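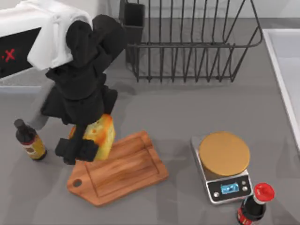

Yellow block over the cutting board

Kusuma Open, final round and the playoff

macario_t
Anyone else watch the finish? Itzel Varela took it on the second extra hole after both she and Gallegos made par on the first. She shot 70 on Sunday and was in the clubhouse for almost an hour before Gallegos came in to tie. I thought she'd be cold for the playoff but she hit the fairway both times.

rutilio_c
Watched from 14 on. Gallegos lost it more than Varela won it. She had a wedge in from the middle of the fairway on 18 in regulation and left it 40 feet short. Two putts from there is fine but she needed one better than fine.

macario_t
That pin was four paces over the false front. Anything a yard short was coming back down. I don't blame her for the spin, I blame whoever cut the hole there with the wind in their faces.

blozano59
The pin was the same for the whole field. Plenty of players made three or four there without trouble.

rutilio_c
Same pin, different wind. The early groups played 18 downwind. By the time the last group got there it had switched. You could see it on the flag.

blozano59
Sure, and the early groups had it harder on the front nine. It evens out over a round. I've played that course in the pro-am and 18 is a fair hole if you stay left.

fairwaymat
Question from someone who only saw highlights. Why did they go back to 18 twice? I thought they were using 10 for the second playoff hole this year.

macario_t
They used to alternate. The sheet this year said 18 until somebody wins. I assume it's because the grandstand is there.

fairwaymat
OK thanks. I'd like to see 10 used. It's 308 from the forward tee and you can go for it. Much better playoff hole than a long par 4 where everybody plays to the middle and putts.

rutilio_c
Agree on 10. It's the best short par 4 they play all season.

blozano59
Disagree. A drivable hole turns a playoff into a long drive contest. Varela is one of the shorter hitters out there and she'd have been giving up a shot before she started.

fairwaymat
She doesn't have to go for it. She could lay up to her wedge number and she's the best wedge player in that field. I'd have picked her on 10 too.

trultano_golf
Did anybody catch what putter Varela was using? It looked like a mallet but she had a blade at the Drernero event in March.

macario_t
Mallet, and she's had it for 2 starts now. The on-course reporter said she switched after missing the cut by a shot. I didn't catch the model.

trultano_golf
Thanks. Her speed on the long ones looked a lot better than it did in the spring.

rutilio_c
Back to the playoff for a second. On the first extra hole, was Gallegos's chip from the back edge or from the fringe? The broadcast cut away and came back with the ball already rolling.

blozano59
Back edge, on the collar. She could have putted it. I would have.

rutilio_c
So would I. Anyway, they're both in the field at Kotanik. First groups go off Wednesday because of the extra pro-am day, so set your fantasy teams early. Tee times aren't posted yet.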